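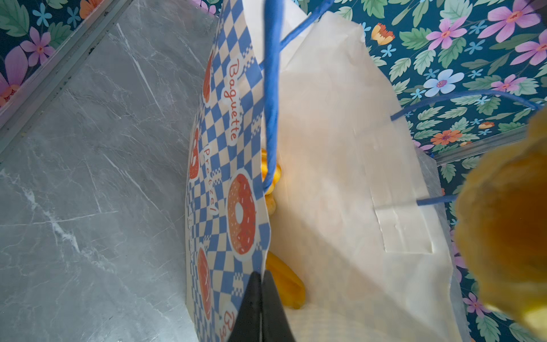 Does a paper bag beat a plastic one? Only if you keep using it, and most of us don't.

Lotte Schouten
8 March 2024

Been chewing on this since the Ivton council put out its bag leaflet in February. Paper good, plastic bad, little green leaf in the corner. No numbers anywhere.

Paper is heavy stuff. It takes a lot of water and heat to make, and a truck carries fewer bags per load. I'd like to see that on a leaflet.

"But it's recyclable." Sure, if it's clean. Mine usually has butter on it by the time I get home.

Skaldale ran a bag swap last year. They say 3,877 bags were handed in and 1,452 went back out. So where did the rest go? I emailed twice. Got a thank-you for my interest.

Verner's, the grocery near me, now charges 59 cents for paper. Fine by me, charge away. But the sign says the money goes "toward the planet." Which part of it?

Somebody replied that cotton totes fix all this. I own seven. I bought two of them. The others just showed up, from banks and conferences, and I use the same one every time.

And no, I'm not on the side of plastic. I've picked it out of the creek behind my house. I just don't trust a swap that gets sold to me as free.

My mother folded every bag flat and kept them behind the fridge until they ripped. Never called it a program.

If anyone at Skaldale wants to send the full tally, my messages are open. I'll post it whichever way it comes out.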